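Sevbridge Home Learning: Homes and How They Work

Why does a house need gutters?

When rain falls on a roof, it has to go somewhere. A sloping roof sends the water downhill to the lowest edge, which is called the eaves. Along the eaves runs a long channel called a gutter. The gutter catches the water and carries it to a pipe on the wall, known as a downpipe.

How much water is there?

More than most people expect. On one wet Tuesday in October, pupils at the Sevbridge centre worked out that 2536 litres of rain had landed on the roof of the main hall. Without gutters, all of that water would have dripped beside the walls.

What happens if the water is not carried away?

Water that falls in the same place again and again washes away the soil. It may also splash up the bricks and soak into them. A wall that stays wet can become damp on the inside, and paint or wallpaper may begin to peel.

Why do gutters get blocked?

Leaves, moss and twigs collect in the channel. Birds sometimes build nests there. Small seeds can even start to grow in the mud. When the channel is full, rain spills over the front.

Cleaning gutters is a job for adults, who must use a safe ladder with a second person holding it. Children should never climb a ladder to look. You can help from the ground by telling an adult if you see water pouring over the edge or plants growing along the roof.
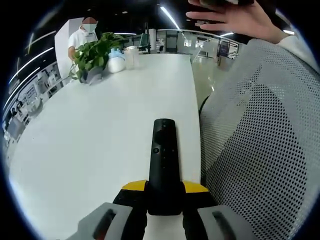

Reading time: 2 minutes

Words to know

Eaves: the lower edge of a roof.
Downpipe: the pipe that takes water from the gutter to the ground.
Drain: an opening that leads water away underground.
Water butt: a large barrel that stores rain for the garden.

Something to try

Ask an adult to walk round your home with you on a dry day. Find the gutters and follow each one to its downpipe. Draw a plan and mark where the water goes.

Text by Jalen Kowalczyk. Checked by Dwayne Schumacher. Suitable for ages 9 and over.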